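4.2 Where folds come from

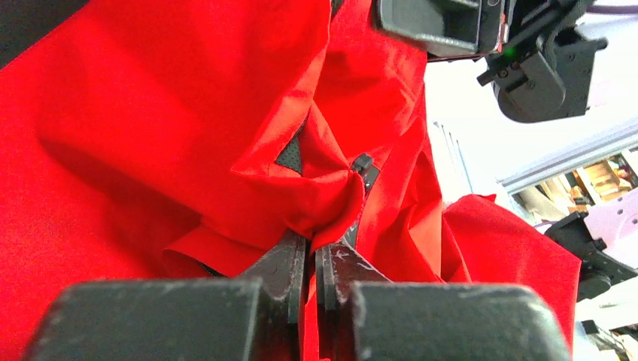

I got into laundry research because I'm bad at laundry, and folding is where I lose patience first. For this part of the study Teun Leemans and I asked 40 people how they deal with a big piece of cloth that won't lie flat, and wow, did they have opinions! Most of them talked about the edges. I'd say the middle matters more. Look at the red cloth in Figure 3: one small pinch, and there's a long raised fold running up from it, plus a whole set of steep pleats off to the right, while the left side stays fairly smooth.

Figure 3. Red fabric gathered at a single pinch.

We called these "runaway folds" (Teun's term, I wanted something duller) and asked people to rate how annoying they find them, from 0 to 100. The answers were all over the place, so I don't want to read too much into them. Wolfram Kleinschmidt thinks we should have split the sheets from the clothes, and he's probably right – we get to that in Section 5.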